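Folding trousers on the bed (and what to do with all the rest)

Print this page | E-mail this page to a friend

May 8, 2019

I used to be a drawer stuffer. You know the sort – everything clean, everything in roughly the right room, and every pair of trousers looking as if it had spent the night under a dog. Then we moved to the flat in Prumomby, which has one chest of drawers where the old house had three, and stuffing stopped working because there was nowhere left to stuff.

So I learned to fold, and I learned to do it on the bed. I know plenty of people swear by the dining table or an ironing board, but my table is 70 cm across and half of it is usually post. The bed is the biggest flat surface most of us own. It's clean, you can walk up to it from at least one side, and you can't go to sleep until you've cleared it, so the job gets finished!

Get the bed ready first

Pull the duvet right off and put it on a chair. Don't fold on top of it, however tempting that is, as everything sinks and you end up chasing creases round the lumps. A plain bottom sheet pulled fairly tight is what you want. Plain is better than patterned too, at least for me. With dark trousers on a pale or greenish sheet I can see straight away where the legs are, and with my old flowery set I kept losing navy socks among the cornflowers.

While you're there, run your hand over the sheet. Crumbs, hair grips, cat fluff – all of it goes straight on to your clean clothes otherwise, and dark cloth shows every bit.

Pulling out the legs

Trousers come off the airer twisted. Mine do, anyway, and the soft drawstring kind are the worst of the lot. Lay them across the bed lengthways with the waist at one side and the hems at the other, and take hold of the end that's gone narrow and wrinkly. Give it a slow, steady pull while the other end stays put. Don't snap it like a tea towel. A slow pull takes the twist out and leaves the seams where they were, and if the cloth is a bit clingy you can stroke it flat with the back of your free hand as you go.
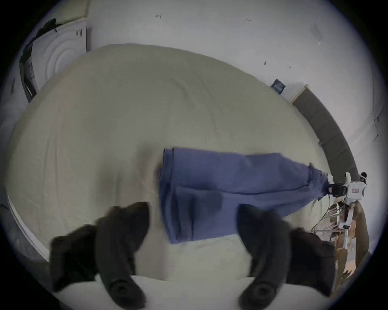
If the waist end keeps sliding towards you, put something on it. I use a hardback recipe book, which lives in the bedroom these days and hasn't seen a recipe in years. A second pair of hands is nicer, of course, and children will sometimes do it if you let them be the one who pulls.

Check the pockets at this point and push the linings back down inside. A pocket lining that's bunched up makes a hard little lump in the middle of your fold, and you'll feel it every time you try to stack anything on top. I've also found bus tickets, a fiver, and on one sad occasion the remains of a lip balm. (Lip balm, by the way: scrape off what you can, dab on washing-up liquid, leave it for an hour, then wash again. Don't let it near a tumble dryer until it's gone.)

My fold, for what it's worth

One leg over the other so the seams lie together. Tuck in the pointy bit at the crotch, so you've got a long straight strip. Then bring the hems up towards the waist but stop a couple of fingers short, and fold in half or in thirds, depending on how deep your drawer is. I do thirds. My sister-in-law does halves and then rolls, and her drawers look lovely, but I can't make a roll stay rolled.

Try one pair in the drawer before you do the whole pile! I once folded an entire wash to a size that was just too tall for the drawer to shut, and had to start again with a cup of tea and some bad language.

Smooth as you go, with the flat of your hand, from the middle outwards. If a crease won't lie down, open the fold again and give that part another pull. Pressing harder only sets it.
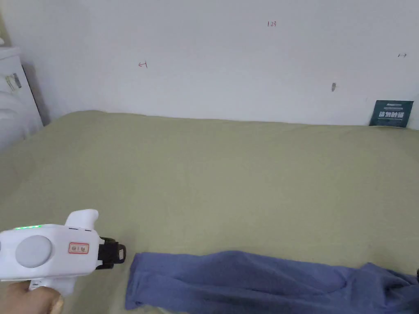

Thin cotton is the fiddly one. It moves about, it bunches at one end while you're busy with the other, and it never quite believes in straight lines. I put the thin things first in the pile when I've still got some patience, and leave jeans for the end. Jeans practically fold themselves.

As for what goes in the drawer with them, I bought a set of Nosum drawer dividers and I've been pleased with them, though they're a bit bouncy if the drawer isn't full. Shoeboxes with the lids off did the same job for years and cost nothing. Stand the folded trousers up on their long edge, like records in a rack, and you can see every pair without digging. It took me a week or so to stop laying them flat out of habit.

For things going away for the season I use a big lidded box from Koltulel. Mine's 125 litres, which is too big to lift when it's full, so get a smaller one if yours has to go up a ladder. Thick winter trousers go in once the heating's off and come out again in October. Put the heaviest at the bottom, and write what's in there on a bit of masking tape on the end. I never used to bother with the label and I'd have the whole box out on the landing looking for one pair of cords.

When it's all gone wrong

Some days you pick up a garment and can't tell which end is which. One leg's inside out, the waistband has folded under, and there's a peak sticking up in the middle. Don't try to fold your way out of it. Spread the whole thing out loosely, find one corner you recognise, and hold on to that while you ease the rest away from it. Once you've got one corner and one straight edge the remainder sorts itself out fairly quickly.
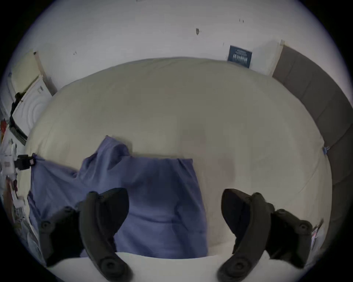

A few odds and ends

Fold while things are fully dry. Even slightly damp cloth smells of pond after a few days in a shut drawer.

Keep a needle and a reel of dark thread by the bed. Loose hems and dangling buttons show up when you're smoothing, and you'll do the two stitches there and then if the thread's to hand.

If the sheet's due a change, do your folding first and strip the bed afterwards. I had this the wrong way round for ages.

Anything you've folded three times without wearing can go in the charity bag. I keep mine on the back of the bedroom door, and there's a pair of mustard corduroys in it at the moment that I keep taking out again.

Print this page | E-mail this page to a friend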